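The Clear-Out, Part One of Possibly Many

I have decided to become a person who owns fewer things.
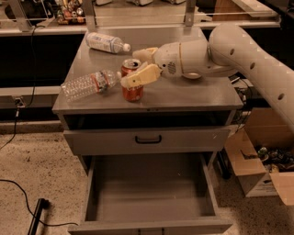

The trigger was a drawer. Everybody has a junk drawer, and I had made my peace with mine, but in October I went looking for a stamp and discovered that I now have four of them. They had spread. I own 16 takeout menus, most of them from Vallejo, where I haven't lived since the last apartment but one. Two of the restaurants are now the same dentist.

My friend Siham Nseir came over to help, meaning she sat on the floor with a coffee and held things up by one corner. She has a rule that if you can't say what a thing is for within 20 seconds, it goes. I got very fast at lying. A loose brass hook was "for the hallway." A key was "for the other lock." She let me keep the key, I think out of pity.

Then we got to the paperwork. I had kept the manual for a Stonari fan heater that died in my previous life, along with its warranty card, never filled in, and a receipt for $198 that had faded until only the total was legible. I remember being furious about that price. I was apparently so furious that I carried the proof through three moves.

The donation place in Cinton takes nearly everything – they draw the line at single gloves – and I drove over there with almost 20 bags and a feeling of tremendous virtue. It lasted until I saw their shelf of old board games. I came home with two, one of them missing its dice.

As it happens, I had dice. They were in the second drawer, in an Erkport mints tin, and Siham had made me throw them out that morning.

Part two will cover the closet, if I can get the door open.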